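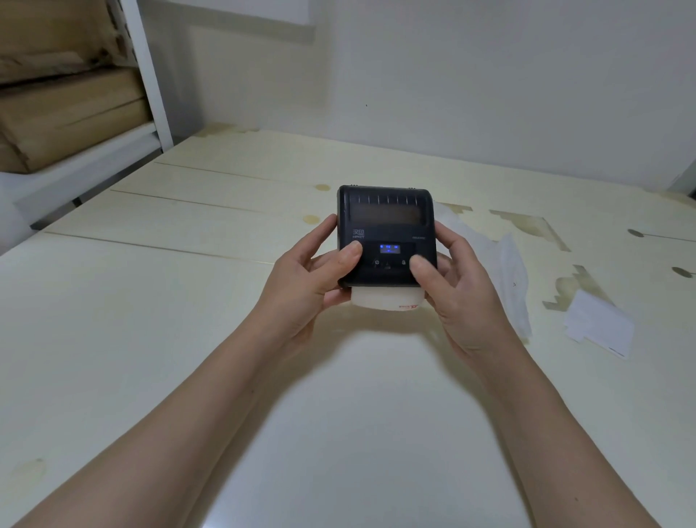

# HPRT 57 Portable Label and Receipt Printer

The HPRT 57 is a direct thermal printer for market stalls, delivery rounds, repair counters and small stockrooms. It prints receipts and continuous labels from the same roll bay and needs no ink or ribbon. Orders placed before noon ship the same day, except on Friday, when the cutoff is 10 a.m.

## What it prints on

The bay takes rolls up to 57 mm wide with an outside diameter of 40 mm or less. Larger rolls will go in if you force the lid, but the paper drags and the print comes out short. We stock three papers that we have run through this model:

- **Emberg Plain** — standard receipt paper, white, matte
- **Emberg Long Life** — top-coated, for receipts a customer may need to keep
- **Jaunzems Liner-Free** — self-adhesive, for shelf labels and parcels

Liner-free stock leaves a little adhesive on the platen roller. Wipe the roller with the supplied cloth after every fourth or fifth roll, and more often in warm weather. Don't use a blade or a screwdriver to get residue off.

## Specifications

| | |
|---|---|
| Print method | Direct thermal |
| Maximum roll width | 57 mm |
| Maximum roll diameter | 40 mm |
| Weight with battery, no roll | 268 g |
| Connection | Bluetooth, USB-C |
| Charging | USB-C, cable included |
| Housing | Black, rounded corners |
| Warranty | Two years, one year on battery |

A full charge covers almost 1266 short receipts. Logos and solid black areas use more power, and so does printing outdoors in the cold.

## Setting up

1. Charge the printer fully with the cable supplied.
2. Open the lid and drop the roll in so the paper feeds from underneath.
3. Pull out a few inches of paper, close the lid and press until both sides click.
4. Hold the feed button while switching on to print a test slip.
5. Pair from your phone or till. The pairing code is printed on the test slip.

If the test slip is blank, the roll is in upside down. Thermal paper is coated on one side only — scratch it with a fingernail and the coated side will show a gray mark.

## Software

The printer works with the Claltari till app and with most apps that support ESC/POS. Claltari users should choose "HPRT narrow" in the printer menu. The "HPRT wide" setting is for the older desktop model and will cut off the price column.

## In the box

Printer, battery, USB-C cable, belt clip, cleaning cloth, one roll of Emberg Plain and a printed guide. The wall charger and carrying case are sold separately.

## Returns and repairs

Unused printers can be returned within 30 days in the original box. Print heads and rollers are replaced in our own workshop, usually in two working days. Write to Gediminas Strazds at the service desk before sending anything in, and include the serial number from the label inside the battery bay. Please take the paper roll out before you pack the printer.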